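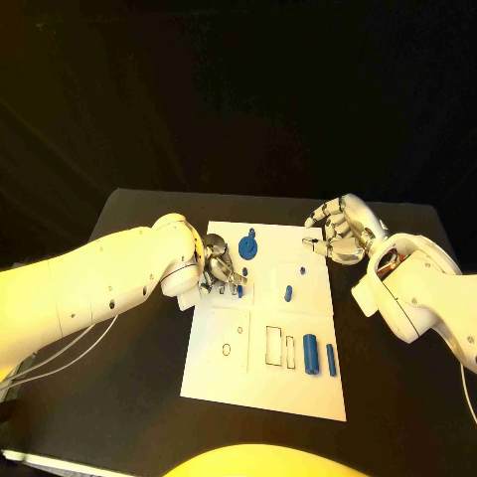 About the Gretix Bench

The Gretix Bench is a two-arm robot cell in the engineering building at Udthorpe Technical College. It is used for teaching and for short projects with local firms. This page covers who we are, what the cell consists of, and how it is set up and looked after. If you want to book it, go to the end.

Who we are

We are a small team of technicians and teaching staff in the automation department. The cell opened in March, after the old conveyor line was taken out of the room. We look after it ourselves. Repairs to the hands are done on site when we have the parts, and anything inside the shoulders goes back to the supplier.

What is in the cell

Two white arms with jointed, five-finger hands share one table. A dark curtain hangs behind the table to keep daylight and people walking past out of the camera's view. The controller sits in a separate rack and runs Cludora, the department's own sequencing software. The task most groups start with is the peg set: blue parts of different sizes, which have to be picked up, turned and put down where the layout says they go. Parts live in a drawer under the bench and must go back there.

Setting up

Set-up is done in the same order every time, and the sheet is taped inside the rack door.

Clear the table and wipe it with a dry cloth. Check that the cables under both forearms hang free and are not caught under a wrist. Switch on the controller, wait for Cludora to load, then switch on the arms, left first. Both arms go to the rest position at low speed. Keep hands away from the table until they stop.

Next comes the finger check. Each finger is opened and closed on its own, then the whole hand. A finger that lags is noted in the log by hand and joint number, even if it catches up on the second try. The thumb is tested last, against the index finger, with a strip of paper between the tips. The paper should stay put when pulled lightly.

Then lay out the work and run the camera alignment. A slight angle on the layout is fine, as the alignment corrects for it. If the layout is moved after this step, run the alignment again. The first pass of any new sequence is run at low speed with someone at the stop button. 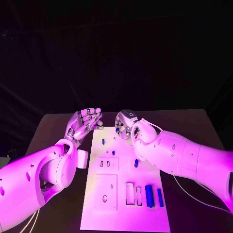
Both hands over the peg work, under pink light.

Room lighting

The lights above the bench can be set to white or to a color. Groups working on vision are expected to try their sequence under more than one setting and write down which they used. White is the default. Put it back when you leave.

Care and repair

The cell gets a short check before each booking and a full service after every 100 hours of running. The full service takes most of a day. The shells are wiped down, every visible screw is checked for tightness, and the finger joints are cleaned with a soft brush. We do not oil the finger joints. Oil picks up dust and the joints are slower a week later.

Finger tendons are replaced at 800 hours or when a finger fails its check twice in a row. Spare tendons are kept in the gray cabinet, bottom shelf. Wrist wiring is inspected through the opening in the housing with a flashlight. Look for rubbed insulation and for connectors that have backed out. Do not push a connector home with the arms powered.

The most common fault so far has been a cable pulled tight when a wrist was turned too far. We now leave more slack and have set a lower limit on wrist travel in Cludora. If you see the limit warning, change your sequence and leave the limit alone. Version 9 of the set-up sheet has the current values. Older copies should be thrown out.

Who uses it

Second-year automation students use the cell in the spring term. Evening students use it for their maintenance unit, which includes one full service done under supervision. Cai, a packaging firm in the town, has used it to try out handling for small parts before buying equipment of its own. Outside firms pay a day rate and bring their own parts.

Booking

The cell is in Room 504. Bookings are made through the department office. New users have to complete the safety session first, and it can be done on the morning of a booking if you let us know ahead of time. Please say whether you need the peg set or will bring your own work.

Page last updated June 19, 2018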